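The Long Table

Alžběta Kuruc had rented the room in Gindon for 200 a month, table included. The table was long and gray and too heavy to get down the stairs, so every tenant had kept it.

She had 5 days left. Her sister wanted the steel bowl. The green board was hers from before the marriage and would go in the suitcase. She wasn't sure about the lavender things. She had bought them in July, the week she started at Cerora, when she had no dishes at all and ate noodles out of the pot.
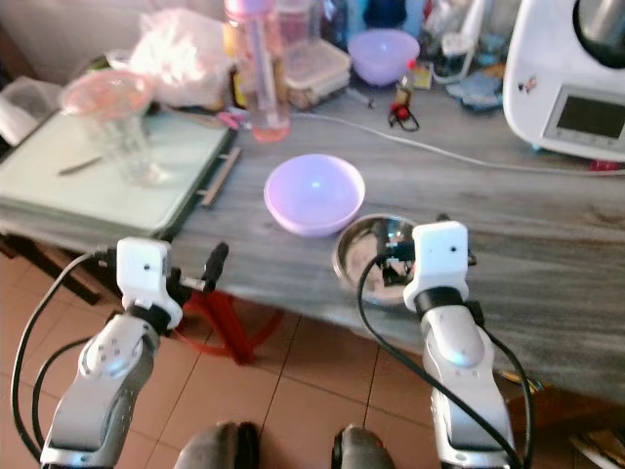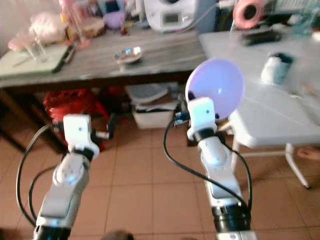

The long table, with the green board, a glass and a metal bowl on it.

She ran water in the sink and let it get warm. Downstairs a door closed and someone went out whistling.

At four her sister called.

"Did you start?"

"I'm washing up."

"You said that this morning."

"There was more than I thought."

Her sister asked if the new place had a table. Alžběta said it had a counter and two stools. Neither of them spoke for a bit. Then her sister said she would come at 5 with the car, and to leave the heavy things for her.

Alžběta dried her hands and went to look for a box.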